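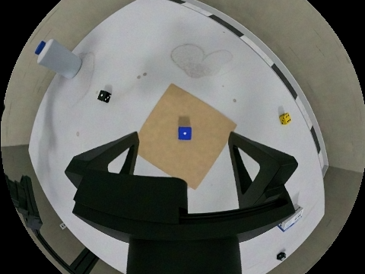

水坑边上的人：三千米障碍怎么教、怎么跑、怎么摔
讲稿备注，Honstead冬季教练员交流会，2023年12月

给自己看的，不发给听众。上次有人把备注和讲义一起印了，结果全场都读到了“此处停顿，等他们笑”。他们没笑。

开场前
先试麦克风。这个厅的麦克风有两种状态，没声和啸叫，中间那一档据说存在。
水杯放左边。右边是翻页器，去年拿错过。
组织方给我60分钟，含提问。讲到水池那一节如果墙上的钟已经过半，跳过“鞋”那一段，直接讲起跑。鞋那段大家自己会问。

一、开场

（别自我介绍太久，主持人会念简历，念完再重复一遍很尴尬。）

各位好。今天讲障碍。我知道隔壁厅在讲短跑起跑反应，那边有空调，有视频，还有茶歇的第一轮点心，所以坐在这里的各位，要么真心喜欢障碍，要么走错了门。走错的现在可以走，我假装低头看稿。

（低头看稿。真的看，确认下一句。）

我当了很多年障碍教练，在Hovurby。没去过的朋友，那是一个有一条跑道、一个水池和一阵风的地方。风从终点直道吹过来，一年四季，不分寒暑。水池在弯道内侧，秋天落满叶子，春天有蝌蚪。我们队员跑完水池，鞋里倒出来过各种东西，我不展开讲，快到饭点了。

为什么要讲这个项目？理由很朴素：没人愿意教。一个孩子跑八百米跑不进决赛，教练说，去试试一千五；一千五也不行，教练说，去试试障碍。到我手里的队员，十有八九是被两个教练依次婉拒过的。他们来的时候脸上有一种表情，跟被通知调去分公司差不多。

（这里看反应。要是有人点头，多半是同行。）

然后他们站到第一个栏架前面，发现那东西是不会倒的。

二、栏架不会倒

这一点我每年都要重讲，每年都有人震惊。跨栏的栏架你踢到了它会翻，疼，丢脸，但比赛继续。障碍的栏架又粗又重，横梁宽得可以坐下来吃午饭，你踢它，它不动，动的是你。

所以教的第一课应该是认识这个物件。我的办法是让新队员把它抬起来，从器材室抬到跑道上。抬一次，再抬回去。没有人抬完之后还想拿膝盖去试它的硬度。

（有人会问安全问题：多人一起抬，戴手套，别让个子最小的走在最前面。今年十月Satish在这上面夹过手指，他本人同意我拿出来讲，条件是不讲他当时喊了什么。）

怎么过栏，有两派。一派跨过去，一派踩上去。两派在我们这一行的关系，大致相当于甜粽子和咸粽子。

跨过去的好处：快，好看，节奏不断，家长拍照喜欢。
跨过去的坏处：后程腿软的时候，好看就没有了，快也没有了，剩下一个抬不上来的拖腿。
踩上去的好处：稳，人多的时候看得清前面，累的时候有个落脚的地方。
踩上去的坏处：重心一高一低，过一次亏一点，全程下来亏得能听见响。

我的立场：两样都练。青少年先学踩，再学跨，比赛里自己决定。我反对教练站在场边喊“跨！跨！”，他离栏架那么远，怎么知道孩子的步点到没到。

讲一下犯规。脚从栏架旁边绕过去，低于横梁那个水平面，是要取消成绩的。这条很多人不知道，直到收到通知。去年我们一个队员在拥挤的时候往外让了一点，拖腿从旁边荡过去，他自己觉得动作相当潇洒，裁判也看得很清楚。回去的车上他一路没说话，快到家问了一句：规则书借我看看。这是我执教以来最有效的一次规则教育，成本是一场比赛。

三、左右腿

（这一节容易讲长。控制住。）

每个人都有一条爱用的腿，另一条负责陪同。跨栏选手可以算好步数，永远用同一条腿起跨。障碍选手想算也行，只要身边那一大群人愿意配合他。他们不愿意。

栏架之间距离长，步数随着速度变，速度又随着前面那个人的心情变。所以两条腿都得会。怎么练呢？

办法一，慢。走着过低栏，左一次，右一次。看着很蠢，管用。队员会抱怨，让他们抱怨着走。
办法二，数不了步。把栏架间距故意摆乱，而且每次训练摆得不一样。我有一阵子让队员互相摆，他们对朋友下手之狠，超出了我的预期，后来改由我来摆。
办法三，跟人跑。让一个人在前面挡住视线，到最后一刻才闪开。前面那个人要可靠。别让两个刚吵过架的人配对。

陪同的那条腿要练多久才能转正？看人。Demetrius Greenberg练了整整一个冬天，左腿终于能用了，然后开春发现右腿不太会了。他找我谈，态度很严肃，像来退货的。我们又花了几周，把右腿请回来。

（Demetrius在场。讲之前看他一眼。他坐后排，喜欢坐后排，方便提前去拿咖啡。）

四、水池

重头戏。观众只看这个，电视只播这个，障碍选手的父母手机里存的也全是这个。

先说构造。栏架后面是水，靠栏架的地方最深，往前逐渐变浅，最后和跑道平齐。也就是说，你跳得越远，水越浅。设计这个池子的人很有教育理念：偷懒的人得到最多的水。

常规做法是踩栏，蹬出去，一只脚落在浅水里，另一只脚落在干地上，接着跑。这句话我能背，队员也能背，到了池边，大家各有各的即兴发挥。

几个常见毛病。

一是怕。提前减速，小碎步，像过马路遇到没有红绿灯的路口。减速以后踩上去没有力，没有力就跳不远，跳不远就落深水，落深水就更怕。这个圈要从第一步断开：进水池之前，要稍微加速。我知道这听上去违反人类的基本判断。让队员先在沙坑里做，沙坑前面放个矮一点的障碍，旁边别放水，连水瓶都别放。敢加速了，再去水池。

二是往上跳。踩在横梁上以后，身体站直了，蹬出去的方向是天空。姿势很舒展，落点很近，水花很大，摄影师很满意。要让膝盖保持弯着，人像从横梁上“滚”过去，方向往前。我试过很多比喻，管用的只有一个：假装上面有个门框，你又刚好长高了。

三是双脚落水。双脚落水等于停车。重新启动的代价在第一圈感觉不到，后面几圈会连本带利地来收。

四是看水。眼睛看哪里，脚就去哪里。看水的人都在水里。让他们看池子后面的跑道，找一条线，找一块颜色，什么都行。

（演示：走到讲台边缘，踩一下台阶，做膝盖弯的动作。别真跳。去年在Prestell真跳了，鞋底是皮的。）

没有水池怎么办？这个问题每次都有人问，因为大多数俱乐部都没有，有的那些也常年干着，里面停自行车。我的回答是：沙坑能解决大部分问题，剩下那部分叫“凉”，只能到了比赛那天再认识。条件允许的话，一个赛季借两三次有水的场地。我们Hovurby的池子欢迎来借，自带网兜，捞叶子用。

管池子的事也提一句。注水要提前，很多场地注水慢得让人怀疑人生。有一回在Honstead，就这个镇，原来那个老场地，比赛已经检录了，水只到脚踝。裁判长和场地方讨论了很久，最后大家沉默地站在池子边上看水往上涨，队员裹着外套，像一群等着泡茶的人。那天的成绩普遍不好，都说是热身凉了，只有一个孩子跑了个人最好，他在等的时候睡着了。

五、鞋（时间不够就跳）

钉鞋会进水，这不是鞋的缺陷，是水的习惯。要紧的是进去以后能出来。网面透、里面没有厚海绵的，出水快。那种特别蓬松舒服的鞋，跑第一圈是鞋，跑到后面是两只水桶。

袜子：穿不穿随意，但要在训练里先试过湿着跑。不要在比赛日发现自己脚后跟的意见。

鞋带：塞进去，系双结。我见过一个队员的鞋留在了池子里，人出来了。按规则他可以继续跑，他也确实继续跑了，一只脚一种声音。赛后我们用网兜捞的鞋，这也是网兜的第二种用途。

鞋钉：横梁上会被踩出很多眼，踩的时候脚弓搭在边缘上，钉子过梁，靠前面那一点推出去。全脚掌拍在上面会打滑，湿了以后尤其滑。

六、起跑和第一个栏

起跑后有一小段没有栏架，是给大家散开用的。理论上。

现实是所有人都想在第一个栏之前抢到好位置，于是到栏前大家挤成一团，好位置里站着五个人。我给队员两个选择：你要么真的到最前面去，要么靠外侧，给自己留出能看见横梁的空当。最糟的是夹在中间，贴着前面人的后背，听见前面“咚”的一声，才知道栏到了。

青少年尤其要讲这个。他们跑2000米障碍，距离短一截，于是觉得起跑更要抢。我让他们练一种很没面子的东西：在人群里往外挪。一边跑一边往外挪两步，不撞人，不减速。多跑一点点路，换来看得见。

第一个栏可以踩。我把这话讲得很大声，因为总有队员觉得第一个栏就踩会被人笑话。笑话你的人在你后面，他看不见横梁。

七、配速，或者说，配速的幻觉

（幻灯片这里是一张圈速表。别念表。他们认字。）

3000米障碍的配速比平地难算，原因大家知道：有水池，有栏架，而且水池在跑道里侧还是外侧，一圈的长度就不一样。每年都有一位家长拿着秒表来找我，说第三圈快得惊人，全家都很激动。我得告诉他，这个场地的圈本来就短。这种谈话我已经很熟练了，基本能保证对方不哭。

所以到了一个新场地，第一件事是去问圈长，第二件事是走一圈。走的时候看三样：水池在哪边，池前栏架的横梁滑不滑，终点前最后一个栏离弯道出口多远。别的可以回宾馆再想。

怎么安排体力？我的建议干巴巴的：前两圈觉得自己太慢，大概就对了。中间几圈是这个项目真正发生的地方，没有观众在看，解说在聊别的项目，你的腿开始跟你谈条件。这个时候过栏技术会最先垮。谁的技术垮得晚，谁就在最后一圈还有得跑。

训练上怎么对应？疲劳状态下过栏。先跑一段，心率上去，再过栏。我们冬天常做的一组：平地跑2公里，马上接一圈带栏的，走着歇一会儿，再来。栏架可以降低，要求不降。一旦动作开始散，就停。带着散掉的动作再多做几组，只会把散的那个版本练得很熟。

Satish Kandpal不同意最后这条。他是Honstead这边带长跑的，认为散了也要跑，比赛里没人会让你停。我们为这个吵过很多次，在车里，在看台上，有一次在别人的婚礼上。他待会儿可能举手。让他讲，限时。

（真要让他讲。上次没让，他在群里发了很长的语音。）

八、摔

总会有人摔的，所以要教。

教什么？教起来。水池里摔了，先站稳再跑，池底滑，急着冲出去的人会摔第二次，第二次比第一次疼，心理上尤其。栏架上绊倒了，往外滚，后面有人。

还要教摔了以后那半圈怎么跑。本能是立刻追回去，一口气把丢掉的全部要回来，于是那半圈跑出了一千五的速度，下一个水池到了，腿没了。我要求他们分着追，一段直道追一点。这个要求在训练里能做到，在比赛里只有脾气好的能做到。

Bajpai杯那次，有些人在现场。我们队的一个女孩，第二个水池整个人趴进去，站起来的时候已经落到最后，看台上一片叹气，那种同情的、长长的叹气。她后来跟我说，摔进水里没什么，那声叹气比较烦。她一个一个往前追，追到第四。没有奖牌，没有奇迹。回来以后她要求加练踩栏时的膝盖角度，自己在沙坑边上做了一下午，谁跟她说话都只回“嗯”。

（别煽情。讲完马上翻页。）

还有一件事，教练自己也要练：队员摔的时候别捂脸。他们看得见。

九、一堂课怎么排

这是给回去就要带训练的人准备的，可以拍照。拍的时候请关闪光灯，我年纪大了，一闪就忘词。

热身：慢跑，然后做髋部活动。髋打不开的人过栏像翻墙。
走栏：低栏，左右腿各来几趟。
节奏：三到四个栏，间距不等，中等速度，两三人一组，轮流领跑。
水池或沙坑：踩栏蹬出，次数宁少。落地的冲击不小，我一周只安排一次。
主课：视阶段而定，前面讲的疲劳过栏放在这里。
收尾：把栏架抬回去。所有人抬。包括说自己腰疼的那位，可以让他负责开门。

关于年龄。小孩不要急着上水池，先喜欢跑步，再喜欢跳东西，最后才轮到水。也有孩子顺序是反过来的，一来就冲进池子里，衣服都不换。这种孩子要留住，同时通知家长带毛巾。

关于场地钱。器材商报的栏架价格，我第一次看到的时候以为多写了一位。我们现在用的那套是Prestell淘汰下来的，漆掉了不少，重量一点没掉。运费比栏架贵，付了近2000，砍价无效，对方说你自己抬抬看。有意向买旧的，会后找我，我有一张到处打听来的单子，上面有一半电话已经打不通了。

十、提问

预计会被问到的：

问能不能用跨栏架代替。训练初期可以，怕栏的孩子尤其合适。但要在进比赛之前换成真的，换的那天别选在下雨。

问女子和男子教法有什么不同。栏架高度不同，其余照旧。如果问的人还站着不坐下，再说一遍照旧。

问力量训练。单腿的多做，踝关节多做，细节推给下午那场，人家是专门讲这个的，我别抢。

问多大年龄转项太晚。我带过的人里，转得最晚的一位孩子都上学了。他跑得不快，从没缺过训练，现在帮我管网兜。

问我自己当年成绩如何。咳嗽，喝水，点下一位。

如果没人提问，就点Demetrius，让他说说右腿。事先没跟他商量过，商量了他会坐得更靠后。

散场提醒：签到表在门口，笔是借的，用完放下。翻页器还给前台，带走过一次，寄回去的邮费是我出的。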